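Home | Setup | Recording | Export | Support

Sovus Bench Guide, section 4: Recording episodes
Last updated 29 Nov 2021

1. Start a session and type the task name. Spell it the same way every time – "box2" and "Box 2" are strangers to the trainer.
2. Check the wrist view before you move anything.

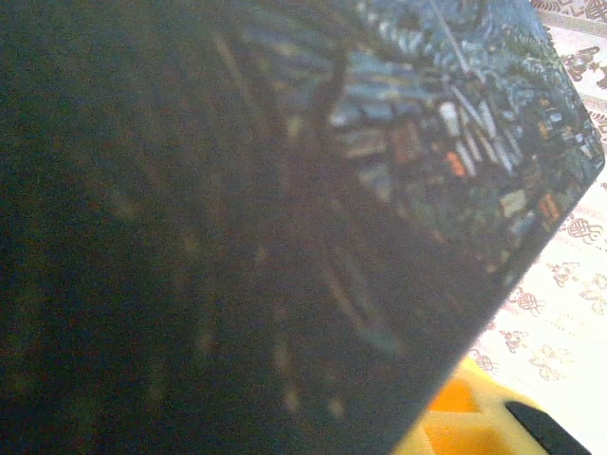 Wrist views are nosy. Up close, one dark object can take over most of the picture and leave you a strip of patterned cloth. Keep such episodes.

3. Bring the grippers in slowly and record.
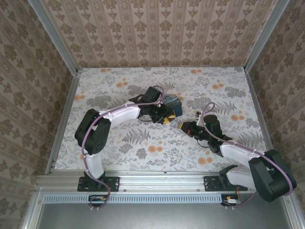 Fig. 4-2. Left gripper at the box, right gripper nearby.

CAUTION: Stop at 300 episodes and back up.

Related
Kaufmann rail mounting
Exporting to Bevotano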